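Beltley swap room clears its last bins before winter break 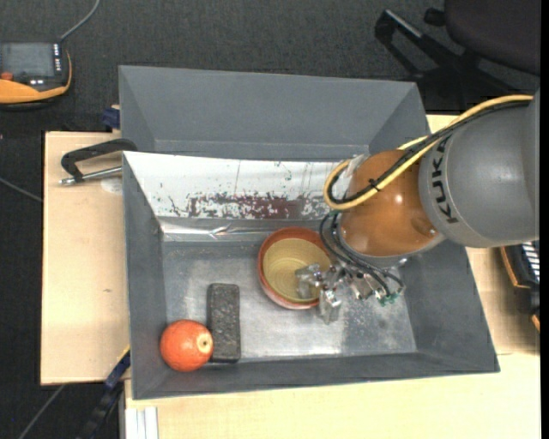
The household swap room on Elcombe Street will close for the season at the end of October, and organizers are asking residents to collect anything they have set aside before then.

The room opened in spring in the former Timmermans hardware store. People leave household goods they no longer want - dishes, garden odds and ends, small furniture - and take home what they can use. No money changes hands. Since opening, 558 households have signed the visitor book, most of them from Beltley and the farms along the river.

Items are sorted at long tables near the back door. Bowls and other dishes are checked for chips and cracks, then go to the kitchen shelves. Blocks, bricks and edging stones go to the garden corner, which has been the busiest part of the room since summer. Anything broken is sent to the town recycling yard.

Food is handled separately. Fresh fruit has been accepted since August, when several residents with backyard trees asked for a place to leave their extra crop. It is put out the same day and must be gone by closing. The room does not take cooked food, opened packages or anything that needs a refrigerator.

Visitors have also been asked to unpack what they bring. Plastic film, tape and loose wrapping have been filling the trash faster than the weekly pickup can empty it, and a notice by the entrance now asks people to take their packing materials home with them.

Ceramics remain the most common donation. The kitchen shelves were extended in September to 22 feet, and they are full again. Single bowls move quickly, according to the room's latest newsletter, while complete dinner sets can sit for weeks. Glazed pieces with no maker's mark are offered for display or dry use only, and a small card on the shelf says so.

The garden corner has the opposite problem. There is a waiting list of 43 people for paving and edging, and residents finishing yard projects are encouraged to bring in leftovers, even one or two pieces. Heavy items should be brought to the back door, where there is a ramp and a cart. The front steps are not suitable for carrying stone.

The building will be used for storage over the winter. The lease with Grirnia, the company that owns the block, runs through next year, and the room is expected to reopen in March with the same hours. Plans for the break include new lighting over the sorting tables and a second set of shelves for cookware.

Until the season ends, the swap room is open from noon to 6 p.m. on its usual days. Donations will be accepted until an hour before closing. Reserved items that have not been picked up by the last day will go back on the shelves in spring.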